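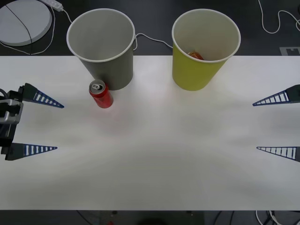
Two paper cups with rolled white rims and a red aluminum drink can on a white tabletop

Paper cup

A paper cup is a disposable drinking vessel made from paperboard and usually lined or coated to keep liquid from soaking through. Paper cups are used for hot and cold drinks, for ice cream and snacks, and as small open containers for sorting or holding light items. They are sold plain white, printed with a design, or in a single solid color with the rim and inside left pale.

Contents
Construction
Rim
Linings
Sizes and shapes
Color
Other uses
Comparison with the drink can
Disposal
See also

Construction

Most paper cups are made from two pieces of board. The side wall is cut as a fan-shaped blank, wrapped around a tapered form, and sealed along one overlapping seam. The bottom is a separate disk, set slightly above the lower edge of the wall. The end of the wall is then folded in and pressed against the turned-down edge of the disk, which leaves a shallow hollow under the cup. This raised bottom keeps the base off the table and helps the cup stand level.

The wall tapers toward the base. Taper lets empty cups nest inside one another, so that a long sleeve of them takes up little more room than the first cup and a row of rims. Cups with very little taper tend to stick together in the stack and are harder to pull apart.

Rim

The top edge is curled outward into a tight roll. The roll stiffens the mouth of the cup, gives the lips a rounded surface, and provides a ridge for a snap-on lid. On cups with a colored outside, the rim often stays white. The roll is formed from the board's inner face turned outward, and that face is normally left unprinted.

Linings

Early paper cups were untreated or dipped in wax. Wax suited cold drinks but softened with heat. Polyethylene film later replaced it for most purposes and remains common. Cups for hot drinks are generally lined on the inside only, while many cold-drink cups are coated on both faces so that moisture forming on the outside does not weaken the wall. Plant-based films and water-based coatings are also in use.

Sizes and shapes

Sizes are stated by volume. In the United States, cups of 16 and 20 fluid ounces are common for cold drinks, and a cup of 3 fluid ounces is often kept in bathroom dispensers. Cone-shaped cups, which have no flat base and cannot be set down, are used mainly at water coolers.

Color

Solid-color cups are popular for parties and classrooms, where each group or table can be given its own shade. Yellow-green, red, and blue are easy to tell apart at a distance; gray and brown are more often chosen for coffee service. The Britport party range, sold in mixed sleeves, pairs bright outer colors with a pale inside.

Other uses

An open cup makes a simple holder for dry goods. Wrapped candy, paper clips, and small craft parts are often portioned into cups before an event. In table games, cups serve as targets or as covers for hidden objects. Teachers start seeds in them – a hole is usually punched in the base for drainage.

Comparison with the drink can

An aluminum drink can is sealed until its tab is lifted, and its metal wall holds carbonation under pressure. A paper cup is open from the start and is meant for drinks served right away. The common United States can holds 12 fluid ounces, so a 16-ounce cup takes the full contents with room left for ice.

Disposal

The lining makes paper cups harder to recycle than plain board, as the film must be separated from the fiber. Acceptance varies by town. Aluminum cans are widely collected and should be kept apart from cups when a table is cleared.

See also
Drink can
Paperboard
Disposable tableware

Page last edited October 19, 2024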